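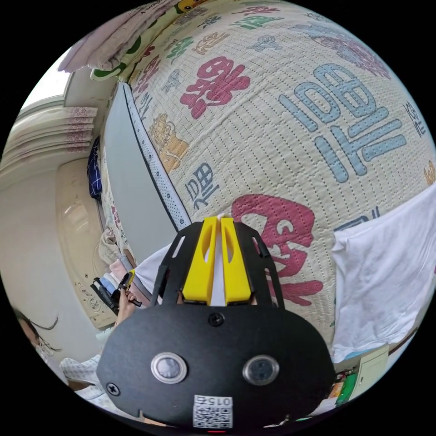
30 November 2019

Our robotics club at the Misholm evening school has no real laboratory. We have one cupboard, one long table and the homes of the members. In July we decided to join the student competition in Cestdale, in the category "household tasks", and since that time I think about laundry more than I ever did in my life.

The project is named Dronik, after the first thing the club built, which was a drone and flew very badly. The name stayed. Now Dronik should learn small work with cloth: pick up a corner, fold, lay it down, clean the lint. We teach it by doing the work ourselves with the gripper in the hand, many times. We have 772 recordings in the folder and the plan says 2000, so you can understand my weekends.

Cloth is difficult for me to explain to friends who study other subjects. A cup is the same cup every time you put it on the table. A shirt is a new shape every time, and the two fingers must come in low, almost flat, or they take the sheet together with the shirt. I made this mistake again and again in my first week. What helped was to go slowly and to close the fingers only when I feel the cloth between them.

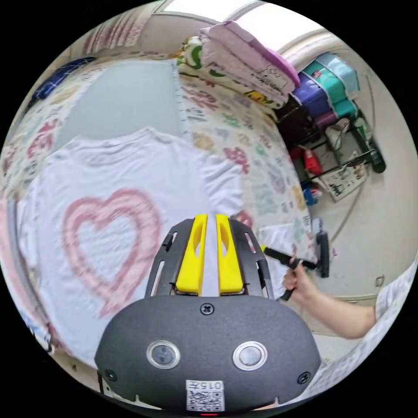

*Club Bulletin, No. 7*

The lint roller was added to our task list in the autumn. I was against it, I admit. With the shirt flat on the bed, like the one with the pink heart, it looks like the easiest task of all, but the roller needs pressure, and pressure moves the cloth. My proposal is to hold the collar side with the gripper and roll away from it - the others prefer to start in the middle. We will try both ways and compare.

Some things I want to write down before I forget them:

- name the recordings on the same day, not later
- a patterned sheet is harder than a plain one, so we should have both
- ask Buenaventura (the team we share the cupboard with) to give back our long cable

The rules allow 115 seconds for one task. My own best fold is inside this time, but I have ten fingers and Dronik has only two. Next week we continue with towels.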